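Can a Robot Arm Do Your Chores Yet? How to Set Up a Fair Test

By Ardalan Shojaei
6 min read

I get asked this more than anything else: can these arms clean up after you yet? My answer is "come over and try one," because I love this stuff and it beats arguing. If you have access to a pair of tabletop arms (at work, at school, at a maker space), you can run your own chore test in an afternoon. We've been doing ours on the bench in the Pandudeck workshop, and I've boiled the routine down to five steps.

Step 1. Pick chores that are boring for you

Skip the demo tricks. Choose things you'd do half asleep: wiping a spot, moving a cup, putting something back in a rack. Boring chores are great tests! You already know what "done" looks like, so you'll spot a lazy finish right away. A folded cloth and a clear cup will keep a beginner busy for hours, and the cup is much meaner than it looks. Clear plastic and clear glass pick up whatever color is under them, and a camera can lose the rim completely.
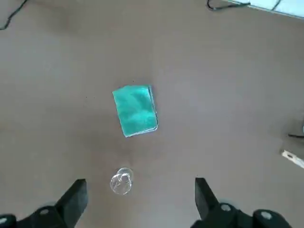 Cloth and clear cup on the brown table, seen from the wrist camera.

Start with the cloth flat and folded. Once the arm can pick it up by one edge, drop it in a heap and try again. That second try is where my first setup, a little program I named Griseo, fell to pieces. It pinched one layer, then two, then the table. I laughed so hard I forgot to save the log.

Step 2. Write down what counts as a pass

Do this before you switch anything on. Mine are short:

- Cup: lifted, moved, set down upright, no help from me.
- Cloth: picked up, dragged across the spot, put back on the table.
- Pour: liquid ends up in the second container, and I don't need a towel.

Give each chore 12 tries and mark every one, even the ugly ones. It's very tempting to call a bad try a "warm-up." Don't.

Step 3. Add one job with liquid

Pouring is my favorite, and it's the one that makes visitors lean in. Think about what your own hand does with a jug of milk. You tip, you watch the stream, you slow down near the end, and you never once think about it. An arm has to get the tilt, the height and the stopping point right all at the same time, with a container it can see straight through.

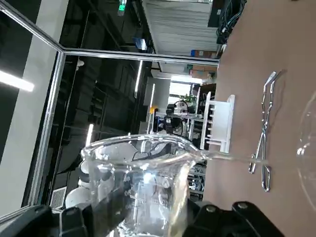

Go with a small amount the first time and put a tray down if you're near anything electrical. Use water with a bit of food coloring if your camera has trouble finding the level. And please practice the grip by itself first - a dropped beaker ends the day early.

The speed will test your patience. My first good pour took 147 seconds from start to finish, and I cheered like it was a ball game. I could have washed a sink of dishes in that time (I checked later, I'm that kind of person).

Step 4. Mix the chores on one table

Single chores flatter a machine. Put several things out together and everything gets harder: the arm has to reach past one item to get another, and with two arms they have to stay out of each other's way. Lay out tongs, a rack, a sponge and a couple of beakers, leave a hand's width between them, and run your list from the top. Move things a little closer after every good round.

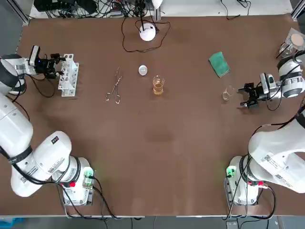

Step 5. Score it and be fair

So, can they do chores yet? For one known job on a tidy table, I'd say yes, with somebody close by. For a real kitchen on a weeknight, no. My own next goal is 400 logged tries by November, and I'll post the full sheet, bad rounds included.

3 comments

Hrvoje Grgić
We tried the cloth part in our shop on oily rags. Much harder than clean ones, they stick to the fingers and won't let go. Any tips?

Ardalan Shojaei
Ooh, I haven't tried oily! Maybe open the fingers wider and give a small shake over the bin. Tell me how it goes.

skostari
Great read. I'd wait 147 seconds if it meant I never had to scrub a pan again

We use cookies to remember your settings and count visits. Accept | Manage choices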